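MEDIA RELEASE
2021-06-30

Codcombe's Big Freezer Swap is back, and this time you can bring soup

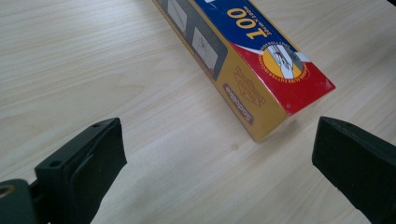
Hello from the Lukavier Kitchen! I run the place, I write the newsletters, and today I'm writing the press release as well, so please forgive me if it sounds more like a letter to the neighbours than something off the wire.

The news first, for anyone with a deadline. The Codcombe Freezer Swap returns on the first Saturday in August, in the old packing shed behind the Sandhu Fruit Market. Doors open at ten and we'll go until the freezers are empty. Entry is free, and you don't need to book unless you're bringing more than 28 meals.

If you missed the last one, it works like this. You cook something at home, portion it up, freeze it solid and bring it along. For every meal you hand over you get a token, and for every token you take home a meal somebody else has cooked. You might turn up with a dozen serves of pumpkin curry (I did) and leave with lasagne, dal, two kinds of meatballs and a fish pie that my kids are still talking about. I started it because I live with two small people and a partner who works nights, and I was thoroughly sick of eating my own bolognese.

Last time we swapped 694 meals in one morning. I'd set up trestles for maybe a third of that, and by half past ten we were borrowing ice from the fish counter and stacking dumplings in my own esky. It was chaotic and very cold on the fingers and I loved every minute. This year we have three proper chest freezers on loan from Zesus Refrigeration in town, who are also driving them over and plugging them in, bless them.

The big change is soup. We said no to it last year as I was worried about leaks, and I have had more complaints about that than about anything else I've done in this town, parking included. So soup is in, along with stock, stews and anything else sloshy, as long as it's frozen flat in a sealed bag or in a tub with a lid that clicks. Leave a bit of room at the top, please. Liquids swell, and I've already lost one good tub of minestrone that way.

A few other bits people keep asking me about:

Labels. Write what it is, what's in it and the day you cooked it. List every allergen, including the boring ones like celery and mustard. We can't take anything without a label, even if it's plainly a shepherd's pie.

Wrapping. Pies, burritos, slices and the like travel best wrapped snugly and then popped in a bag. Use whatever you normally use at home. If you'd like your dish back, bring it lined, freeze the meal in it, then lift the whole block out and leave the dish in your cupboard where it's safe.

Serves. One meal is one adult serve. Family-size trays are welcome and we'll give you a token for each serve in the tray.

What we can't take. Raw meat, raw seafood, anything with raw egg in it, and anything that has been thawed and frozen again.

Getting it home. Bring an esky or a cool bag and a couple of ice bricks. It'll be winter, but the heater in your car doesn't know that.

If you don't cook, or you've got a newborn, or life is just a lot at the moment, come anyway. There's a spare token jar at the door and you can dip into it without explaining yourself to anybody. Last year people dropped 44 tokens in there on their way out, which made me a bit teary behind the curry table. If you'd rather give than swap, leave your meals with us and we'll put your tokens straight in the jar.

We're also holding two free cook-up nights at the Lukavier Kitchen in the weeks before the swap, one for soups and one for things wrapped in pastry. You bring the vegies and your favourite knife, we'll supply the flour, the big pots and the stoves. Beginners are very welcome, and so are teenagers (mine will be there under protest). Dates will go up on the kitchen door and in the Sandhu Fruit Market window.

My goal this time is 873 meals. There's no science in it, it's just what I worked out the three freezers will hold if I'm strict about stacking.

Media are welcome on the day from nine, before the doors open, and I'm happy to chat any time before then. Mornings are best, as I'm usually elbow-deep in onions by two. Drop in to the Lukavier Kitchen in Codcombe, or leave a message at the front counter and I'll ring you back. Bring a meal if you're coming to film. You'll want the token.

ENDS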